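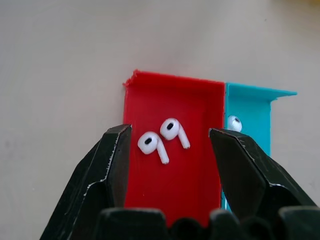

Os fones de ouvido são o pesadelo de qualquer máquina, diz a Vandana Tripathi

Eu tinha combinado com a Vandana Tripathi que íamos conversar por meia hora e acabamos falando a tarde quase inteira, com duas pausas para café e uma para ela atender a mãe. A Vandana trabalha na Kashyap ensinando braços robóticos a fazer tarefas de bancada: separar peças, arrumar, guardar coisas pequenas nas suas caixas. Eu cheguei com a pergunta que todo mundo me faz quando digo que escrevo sobre automação, e fiz logo de cara, sem nenhuma elegância: e aí, já dá para ter um desses em casa?

Ela riu bastante. "Depende da casa", respondeu. "Se você quiser guardar fones sem fio no estojo o dia todo, sempre na mesma mesa, talvez eu consiga te ajudar. Se quiser que ele arrume a gaveta da cozinha, volta daqui a uns anos."

Os fones, aliás, são o assunto preferido dela no momento (ou o trauma preferido, não sei bem). Perguntei por que tanta dedicação a uma coisa que eu faço no ônibus sem olhar, e ela me fez prestar atenção nas minhas próprias mãos. Tirei os meus do bolso, abri o estojo, tentei fazer tudo devagar. É uma confusão de dedos! O polegar segura a tampa, o indicador gira o fone, o dedo médio confere se está do lado certo, e tudo isso acontece antes de a gente pensar.

"Agora faz com dois dedos duros em cada mão", ela pediu. Usei duas canetas como pinça e derrubei o fone direito embaixo do sofá. Ela ficou muito satisfeita.

A dificuldade, pelo que entendi, está na soma de várias coisinhas chatas. O fone é liso e brilhante, o que atrapalha a pegada e também a câmera. Tem lado esquerdo e lado direito, quase iguais. E precisa entrar num buraco feito sob medida, com a haste virada para o lugar certo. "Pegar é a parte fácil", ela disse. "Girar na pinça sem soltar é que me tira o sono." O estojo é outra novela -- um braço tem de segurá-lo firme, aberto, enquanto o outro traz o fone, e se os dois não se entendem direito quanto à distância, a haste bate na borda e lá se vai tudo.

Ela me contou que no começo de agosto a equipe fez 213 tentativas numa única semana, anotando cada uma, e que em 31 delas o fone entrou no encaixe de primeira. Achei pouco e falei. Ela achou ótimo e me explicou por quê, com uma paciência que eu não merecia: na semana anterior tinham sido seis.
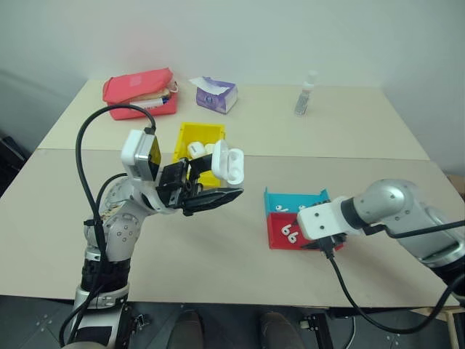
Pankaj Mittal acha esse entusiasmo meio exagerado, e me disse isso com todas as letras quando liguei para ouvir outra opinião. Para ele, uma bancada preparada ainda está muito longe de um chão de fábrica, onde a peça chega torta, a luz muda à tarde e alguém sempre esquece um pano em cima da esteira. Ele passou uma temporada na Plundstead vendo máquinas embalarem produtos e garante que uma pessoa treinada ainda ganha com folga em tudo que muda de formato de um dia para o outro.

Levei a crítica para a Vandana, um pouco com medo, e ela concordou com quase tudo. "O Pankaj tem razão quanto ao pano", admitiu. "O pano é horrível." Só não gostou da parte da bancada preparada. Segundo ela, começar com bandejas coloridas e objetos conhecidos é o que permite entender onde o erro nasce. Depois se vai bagunçando aos poucos: muda a posição da bandeja, troca a mesa, deixa umas coisas de uso diário por perto para ver se o robô se perde.

Quis saber quais tarefas ela já entregaria hoje a uma máquina, sem ninguém do lado. Pensou um tempão. Mover caixas iguais, sim. Separar peças rígidas em bandejas, sim, com alguma folga. Dobrar roupa, "só se você não fizer questão das camisas". Lavar uma taça fina, de jeito nenhum. E a louça em geral? Ela fez uma careta e mudou de assunto, o que eu interpretei como resposta.

Confesso que saí de lá mais animada do que entrei, mesmo sem ouvir nenhuma promessa -- talvez por isso mesmo. A Vandana não vende futuro. Quando perguntei em quanto tempo a coisa dos fones estaria resolvida, ela quis primeiro saber o que eu chamava de resolvida. Qualquer marca de fone? Estojo caído de lado? Criança mexendo na mesa? Para cada versão da pergunta ela tinha um prazo diferente, e não me deixou publicar nenhum.

Na porta, já com a bolsa no ombro, perguntei se em casa ela tem algum robô. Tem um aspirador, que vive preso no tapete da sala. "Eu levanto a ponta do tapete para ele todo dia de manhã", contou. O meu fone direito, eu mesma tive de buscar, de joelhos, com o cabo de uma vassoura.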